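The Height Problem

Kanokwan Bunnag had the failures sorted by the time Clyde Holloway came in with his coat still on. Out of 3760 runs, the arm had failed in 345. She had put them in a folder and given the folder a plain name, the date, 2026-03-23.

"That's a good number," Clyde said. "That's a number we can send."

"I want to know what they are first."

"They're failures. Everybody has some."

He hung up his coat and went to make coffee. The draft was due at the end of the week. It said that Imlow, the controller they had spent two years training at Radomik, could judge how far its fingers were from a table with nothing but ordinary color video. No depth sensor, no touch. The word "understands" appeared in the second paragraph. Clyde had put it in, Kanokwan had taken it out, and it had come back.

She opened the high view and let a run play.

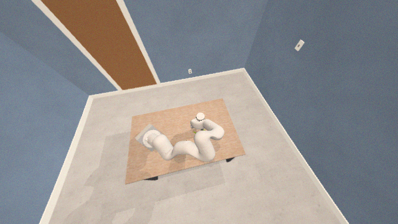 The arm at the table, seen from the high view.

The room had been built by Tassanee Sukprasert, who had since left for a job that paid better. It had blue walls and a concrete floor, and it existed only on the Radomik machines. Tassanee had gone further than she needed to. There was an outlet low on the back wall and a light switch on another. There was a shelf, and she had never put anything on it. When people asked her about the room she said it was her aunt's place in Wornatach with the furniture taken out, and they couldn't tell if she meant it.

Kanokwan watched 40 of the failures that morning, one after another. She had expected drops and misses, the fingers closing on the edge of a block and knocking it away. There were hardly any of those. Mostly the arm came down over the blocks with its fingers open and stopped. It stayed where it was until the clock ran out, and the run was marked as failed.

She wrote in her notes: It doesn't miss. It waits.

After lunch she called Amnuay Yimyam, who looked after the rendering and worked from home.

"What changes between runs?" she asked.

"Block positions. Block colors. The lamp moves a little."

"How much is a little?"

"It's in the settings file. I can read it to you."

"Can you turn the lamp's shadows off? Leave the light, just no shadows."

He said he could, but it would look terrible. She said that was fine. He sent it over before three and she started a new batch. She didn't tell Clyde. It would be a long wait, so she answered some mail and ate an orange at her desk, and then she moved to the other chair and watched the runs come in live from a lower view.

With the shadows gone the blocks seemed to float. The arm went down over them and stopped. In the next run it stopped again. In the one after that it went down a little, came up a little, and stopped. She let twenty go by before she let herself write anything.

Then she put the shadows back and watched an old run in the same view, one of the good ones, for comparison.
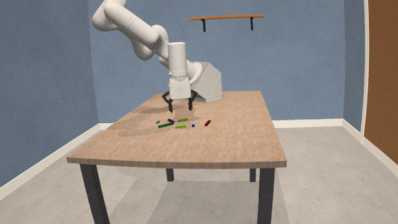 Reading time: 4 minutes

She saw it now that she was looking for it. A small shadow lay on the wood under the gripper, reaching one of the green bars. That was what Imlow had been reading. It had learned how far its fingers were from the table by watching how far they were from their own shadow, and where the lamp had drifted enough to put that shadow somewhere odd, it had no idea how high it was. So it waited.

She checked the lamp position in every one of the failed runs. In all but 13 the lamp was near the end of its range.

Clyde read the page standing up. He read it again sitting down.

"It's still judging height," he said.

"It's judging the shadow."

"A person does that too. You put a cup down in bad light, you look at the shadow."

"A person can put a cup down without one."

He rubbed his eyes. He wasn't an unreasonable man, and she could see him working out what it would cost. The section on the method could stay. The main figure could stay, with a new caption. The title would have to go, along with most of the second page.

"Celina will ask why we didn't find this in January," he said. Celina Pietrzak held the grant, and she read everything down to the footnotes.

"We weren't looking at the failures in January. We were looking at the rate."

"I know. I'm saying she'll ask."

"Then I'll tell her that."

He went back to his office and she heard him typing. At six he sent a new draft. The title was now "Cast Shadows as a Height Cue in a Video-Only Grasping Controller," which was longer and much duller than the one before. "Understands" was gone. He had added the Ní Bhriain test to the list of future work – it called for three lamps, and they had always said they didn't have the time.

She changed two commas and sent it back.

Then she opened the folder again. There were still the 13, with the lamp in an ordinary place and the shadow right where it should have been, and the arm had stopped in those too. She got a glass of water and started the first one from the beginning.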